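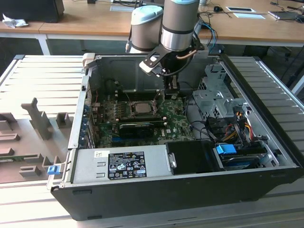 Gredine Cell Practice Kit
For robot handling of desktop computer parts

The Gredine kit is made for workshops and training rooms where a robot arm takes parts out of used computers, or puts them in. It contains the written procedure, the check cards for the operator, and a set of wall signs. The arm and the gripper are not included. The kit was revised in January 2019 and replaces the Lendine folder, which we stopped to sell in December.

What is in the box
Procedure book, 14 chapters, spiral bound
8 check cards, washable
5 wall signs, A3
Form for the risk assessment, with one filled in as a model

What the procedure asks
Before any person reaches into the computer case, the arm must be stopped and the stop must be confirmed on the control panel. A pause in the program is not a stop. The computer must be disconnected from the mains, also when it is only a practice machine.

Processors have their own card (card 6). The gripper may hold the processor only by two opposite edges, and must not touch the contacts. The load plate of the socket must be fully open before the arm comes near. Speed is reduced from the moment the part is above the board -- the card has a space where you write your own limit.

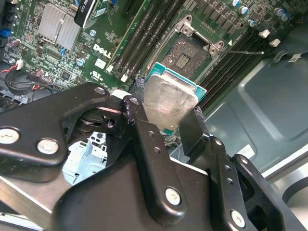

Processor held by its edges over the open socket, load plate raised.

Old thermal paste should be cleaned off before a processor is stored. Wipe the gripper fingers as well, and look at them for worn coating.

Please note
The kit helps you to write your own rules. It does not replace the risk assessment for your cell, and it is not a certificate of any kind.

Languages: English, German. The Skotska edition for schools is sold separately.
Delivery: 9 working days
Questions about the content: Kathleen Ní Mhurchú, Cronin office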